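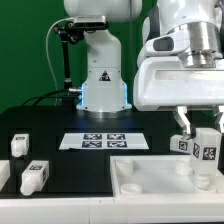 2020년 11월 7일

**Vostine, 창고용 습도 기록계 펌웨어 교체… 저장 간격 오류 수정**

계측기 제조사 Vostine은 곡물 및 종이류 보관 창고에서 쓰이는 습도 기록계 Odeo의 펌웨어를 교체한다고 밝혔다. 대상은 지난 7월 이후 출하된 1,983대이며, 그 이전 출하분은 메모리 관리 방식이 달라 이번 조치에 포함되지 않는다.

문제가 된 것은 측정값이 아니라 저장 시각이다. Odeo는 기본 설정에서 5분마다 온도와 상대습도를 기록한다. 내부 메모리의 사용량이 일정 수준을 넘으면 오래된 블록을 정리하는데, 이 작업이 진행되는 동안 들어온 측정 요청이 대기열에 남아 있다가 정리가 끝난 뒤 한꺼번에 처리되었다. 그 결과 서로 다른 시점에 측정된 값이 같은 시각으로 저장되고, 앞 구간에는 빈칸이 생겼다. 센서 자체의 오차나 교정 계수에는 변동이 없다고 회사 측은 설명했다.

오류는 종이 보관 창고를 운영하는 Fleury의 정기 점검에서 처음 확인되었다. Fleury는 창고 한 동에 기록계를 여러 대 두고 구역별 습도 곡선을 비교해 왔는데, 같은 선반 열에 놓인 두 대의 곡선이 새벽 시간대에만 어긋났다. 담당 부서는 처음에 제습기 가동 주기를 의심했으나, 제습기를 정지한 상태에서도 같은 간격의 공백이 나타나자 원본 파일을 제조사에 보냈다. Vostine은 시험실에서 메모리를 채운 기록계로 동일한 현상을 재현했다.

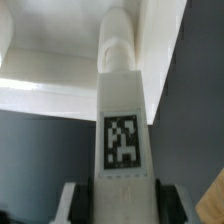

새 펌웨어에서는 측정 시각을 저장 시점이 아닌 센서 판독 시점에 부여한다. 블록 정리 작업은 작은 단위로 나누어 실행하며, 측정 요청이 들어오면 정리를 중단하고 기록을 먼저 처리한다. 대기열 길이도 상태 파일에 함께 남기도록 했다. 파일 형식은 종전과 같아 기존 분석 프로그램을 수정할 필요가 없다. 다만 상태 파일에 열이 하나 추가되므로, 열 번호를 고정해 읽는 스크립트를 쓰는 경우 확인이 필요하다.

배터리 소모는 소폭 늘어난다. 회사가 공개한 시험 결과에 따르면 상온에서 5분 간격으로 기록할 때 연속 사용 시간은 약 400일이다. 저온 창고에서의 수치는 아직 측정 중이며, 시험이 끝나는 대로 기술 문서에 반영된다. 기록 간격을 1분으로 줄여 쓰는 사용자는 교체 후 첫 배터리 주기 동안 전압 항목을 주기적으로 확인해야 한다.

업데이트는 USB 연결로 진행한다. 절차를 시작하기 전에 저장된 기록을 내려받아야 하며, 배터리 잔량이 부족한 기기는 설치가 시작되지 않는다. 설치 중에는 기록이 중단되고, 완료까지 7분이 걸린다. 재시작 후에는 시계가 초기화되므로 현지 시각을 다시 설정한다. 경보 상한과 하한, 기기 이름, 기록 간격은 그대로 유지된다. 설치가 중간에 끊긴 경우 전원 단추를 길게 눌러 복구 모드로 들어간 뒤 같은 파일을 다시 전송하면 된다.

이미 저장된 기록의 복원 범위는 제한적이다. 측정값은 순서대로 남아 있으므로 빈 구간의 길이와 중복된 시각의 개수가 일치하면 변환 도구로 시각을 다시 배정할 수 있다. 두 수가 일치하지 않는 구간은 자동 복원 대상에서 제외되고 별도 표시가 붙는다. 변환 도구는 원본 파일을 덮어쓰지 않고 새 파일을 만든다. 감사나 보험 서류에 제출한 기록이 있는 경우 원본과 변환본을 함께 보관할 것을 회사는 권고했다.

공동 물류단지 Rikside는 입주 창고의 기록계를 일괄 교체하기로 했다. 단지 관리사무소는 동별로 작업 시간을 나누고, 설치로 기록이 끊기는 동안에는 예비 기록계를 같은 위치에 둔다. 예비 기록계의 자료는 동일 파일에 합치지 않고 별도 항목으로 보존한다. 곡물 동은 입고가 없는 시간대에 먼저 작업하며, 종이 동은 그 뒤에 진행한다. 출입문 옆에 설치된 기기는 문 개폐에 따른 변동이 커서 작업 전후의 값을 비교하는 기준에서 빠진다.

직접 설치가 어려운 사용자는 기기를 Vostine 서비스 창구로 보낼 수 있다. 왕복 운송비는 제조사가 부담하며, 접수할 때 일련번호와 사용 중인 기록 간격을 적어야 한다. 교정 성적서의 유효 기간은 펌웨어 교체와 무관하게 유지된다. 벽면 거치대와 외부 탐침은 분리해서 보관하고 본체만 발송한다.

펌웨어 파일과 변환 도구는 제품 지원 페이지에서 내려받을 수 있다. 설치 후 기기 정보 화면에 표시되는 펌웨어 번호가 지원 페이지의 번호와 다르면 설치를 다시 진행해야 한다.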